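Lamrani Children's Books – stockroom and reading corner checklist
Inholm shop, checked Tuesday, September 13, 2022
Checked by: Ehab Ouazzani

1. Picture book shelves fixed to wall
OK. I pulled each one by hand and they do not move. The shelf with the Karnari series is the heaviest, because the hardcovers are all kept there. Please put the big ones at the bottom.

2. Load on upper storage rack
Not OK. The label says maximum 600 pounds. With the new delivery from Flusley we have 1655 pounds of books for three racks, and almost all of it was placed on the first. Divide it before the weekend.

3. Reading corner, cushions and rug
OK with comment. The rug has one corner that lifts. I put tape, but tape is only for some days.

4. Step stools
One stool has lost a rubber foot. I took it away and wrote "do not use" on it. 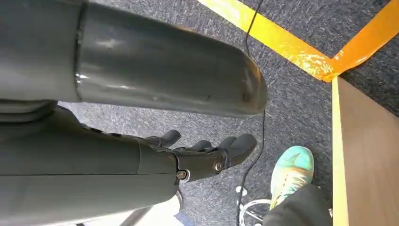
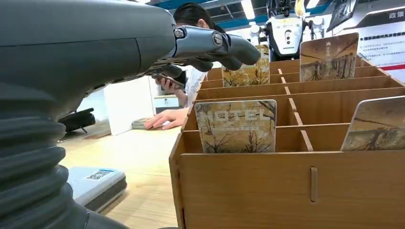

5. Emergency exit
OK today. In January it was blocked by the cardboard display for the dragon books, so I ask again – no displays in front of this door, also not for one hour.

6. Fire extinguisher
Gauge is in the green part. The inspection card is not signed for this year. I have called the company and I wait for their answer.

7. Toys and plush sold together with books
The small bear that comes with the bedtime book has button eyes. I could turn one of them with my fingers. Keep all 6 behind the counter until the publisher writes back to us.

8. Moisture at back wall
The lowest boxes feel a little soft. These are the sea adventure books, the second printing of 2000 copies, and we can not easily get more of them. Move them to the dry side and leave a space of one hand between box and wall.

9. Lights
One tube in the stockroom is blinking. New tube is ordered.

Still open: points 2, 3, 4, 6, 7, 8 and 9. I will look at the rack first when I come back.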